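Open Day Report: My Afternoon at the Jirnener Lab
Intro to Automation, Project 2
8 September 2024

Why I picked this one

We had to visit a place that uses robots and write up what we learned. Most of my group went to the packaging plant, but I'd already seen a packaging line in high school, so I signed up for the open day at Jirnener instead. They do small-batch kitting, meaning they put mixed parts into bins for repair crews. I figured it would be me and a couple of retirees. Wrong! The line went out the door and I waited 30 minutes to get in.

Getting started

Our guide was Cosmin Mihăilă, who talks very fast and clearly loves his job. He started with the numbers. The shop ships nearly 300 kits a week, and its catalog has 3,560 different parts in it (I wrote that down twice because I thought I'd heard wrong). Most kits are still packed by hand. The two-arm station is called Zalik, and they're teaching it to do the mixed kits, the ones with no two parts alike.

I'd pictured something behind glass, way bigger. It's really a table with brown paper on it and two arms mounted along the far edge, and the bin goes in the middle where both grippers can get at it. The parts for our demo were a mean mix, too: a brass valve with a red lever, a little black terminal block, a flat metal plate, a curved white piece like a hook. I asked Cosmin which one he'd least like to pick up with two fingers and he said the plate, right away, because it lies so flat.
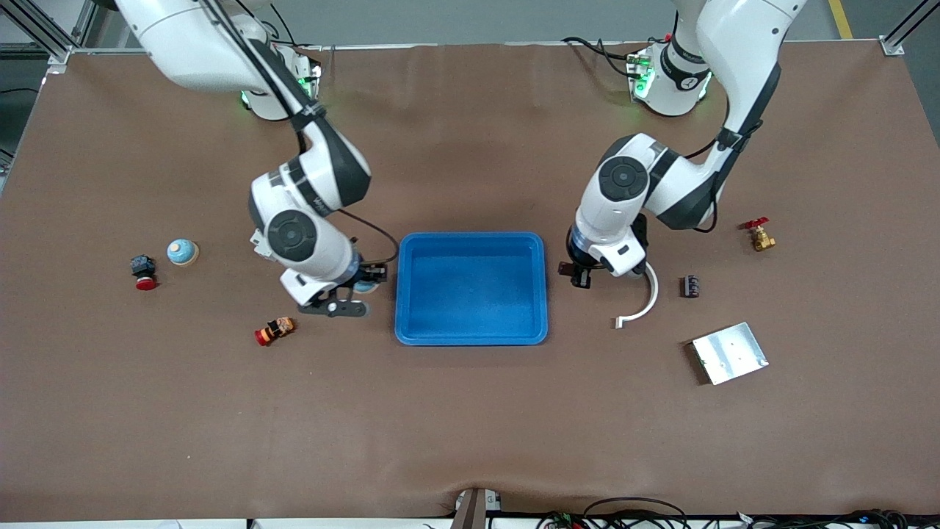 What I asked about

I got to ask 3 questions before the next group came in, so here goes.

First, how does it decide which arm takes what? Ezequiel Bermúdez, who writes the software, said the simple rule is that each arm handles its own side. Things get messy when a part rolls toward the middle, and then one arm has to wait its turn. They call the program that sorts this out Toma.

Second, what happens when it drops something? It tries again, and if that fails it stops and asks for a person. I liked that answer.

Third, does the paper matter? I was half kidding, but yes! Ezequiel told me shiny tabletops gave their camera trouble with reflections, and plain brown paper was the cheapest fix they tried.

What I'd do differently

I should have brought a stopwatch. I have no timing data at all, just "slower than me," and I know that's going to cost me points. I also forgot to ask how the parts get onto the table in the first place. Cosmin gave me his email, so I'm going to ask him before the final presentation.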